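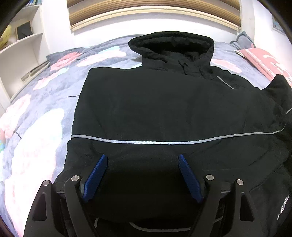
Page last updated: Monday, 9.40am

I've wanted a print of my own for years, so when Nestmont, the little bindery and print shop behind our station, offered me a morning on their old letterpress, I said yes before they'd finished asking (and then worried about it all weekend!).

The job was 300 invitations for the Neltimon book fair, on a cotton card so thick you could prop a door with it. I'd assumed I would be pulling a lever. Mostly I was washing ink off things. The press is a Vorner, painted green at some point and repainted badly since, and it has opinions about humidity.

Setting the type took me until lunch. You read it upside down and left to right, and my first go said "Neltimno", which everyone was very kind about. Then comes the packing, thin sheets of tissue behind the card, and a single one too many will punch the full stops clean through.

We cut over 400 cards to allow for spoils, and I spoiled plenty. By teatime 369 had gone through, though the last few were a bit grey because I'd got mean with the ink.

The shop still does most of its trade on the digital machine by the window, menus and parish newsletters mainly. Letterpress is Mondays only, and you'll need to book. Bring an apron.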